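# Visit to the Melton gripper lab, 17/03/2019

I went to compare two grippers for our kitchen handling work, the Tak and the Rolletti. Siobhán Ó Súilleabháin runs the test program there and had set aside the morning for me.

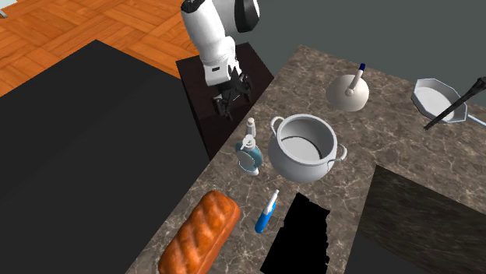

Everything gets tried in simulation first. The lab keeps a kitchen counter model stocked with cookware, bread and bottles, and a gripper has to get through that before it goes on a real arm. Siobhán said the bottles cause more arguments than the pots. A pump top gives the fingers very little room, and a small error in the approach ends in a collision.

Each gripper gets 100 simulated grasps per object. The Tak closes faster and did better on pot handles. The Rolletti was slower but held bread without the contact forces jumping, which matters to us. Neither was good with shallow pans lying flat. Both teams have asked for a wrist camera to help with that.

After lunch we saw the hardware room. They had the Rolletti on a bench arm with a Stotell controller. Changing grippers took 30 minutes, most of it spent on the cable and the tool offset. I asked for the same swap on our older controller and was told it needs an adapter plate, part 2642, not in stock until November.

Notes for our side:

- Ask for the raw force logs, not the summary sheets.
- Check finger clearance against our own bottles.
- Find out if the Tak fingertips can be bought separately.

Parking is behind the building. Sign in at the side door.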